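4.3 Recording a Demonstration Set

This section covers one recording set on the parcel-scanning cell, from camera check to upload. It assumes the Lorine controller is powered and the hand calibration in 4.2 has been completed. A set is 300 episodes unless the task sheet says otherwise.

Before you start

1. Clear the scanning plate. Anything left on the plate at the first time stamp becomes part of the start state.

2. Load the crate from the task sheet. Mix soft bags and rigid items in the order given. Do not sort by size.

3. Open the Pokum recorder and select the task name. Enter your operator initials.

4. Check that the head stream and both wrist streams are live. The wrist streams are not rotated by the recorder. Depending on wrist angle, the room may appear tilted or upside down. Do not correct this in the camera settings.

5. Move each hand through its working range and watch its own stream. The fingers must stay in view at all times.

Head stream, followed by two wrist streams:

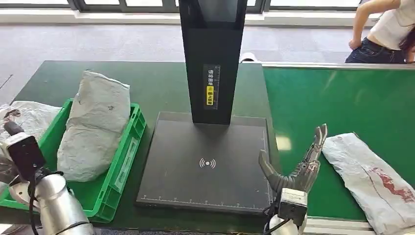
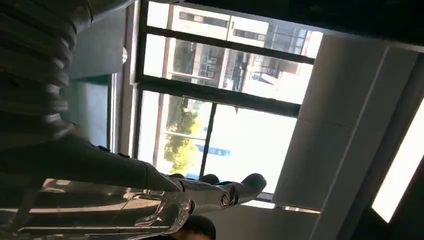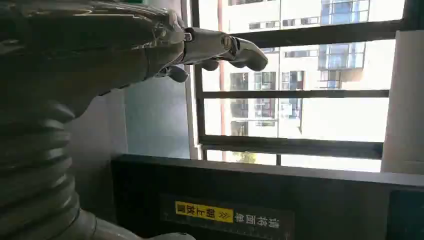 6. Check exposure with the blinds in the position used for the rest of the set. If the fingertips cannot be told apart from the background, lower the wrist exposure one step and repeat step 5.

CAUTION: Do not change exposure, blinds or room lights after the first episode. If any of them changes, close the set and open a new one.

Recording an episode

7. Bring both hands to the ready pose. Press the left pedal once. A short tone marks the start.

8. Pick one item, place it on the plate with the shipping label facing up, and wait for the scan tone.

9. Move the item to the conveyor and release it. Return to the ready pose.

10. Press the left pedal again to end the episode. Press the right pedal instead to mark it as failed.

NOTE: Keep failed episodes. A dropped item that is picked up again within the same episode is marked R (recovered), not F.

CAUTION: Stop the arms with the red button before reaching into the crate. The pedals do not stop motion.

Closing the set

11. Select Close Set. The recorder compares frame counts across the three streams. An episode with fewer than 421 frames in any stream is flagged as short and must be reviewed by hand.

12. Upload to the Shin store. The folder limit is 2,000 episodes. The Omidville folder held 1,892 at the October check, so open a new folder before uploading a full set there.

13. Send the set number to Hajnalka Bozsik for labeling. Report stream faults to Deok-su Ko with the episode number and the stream name.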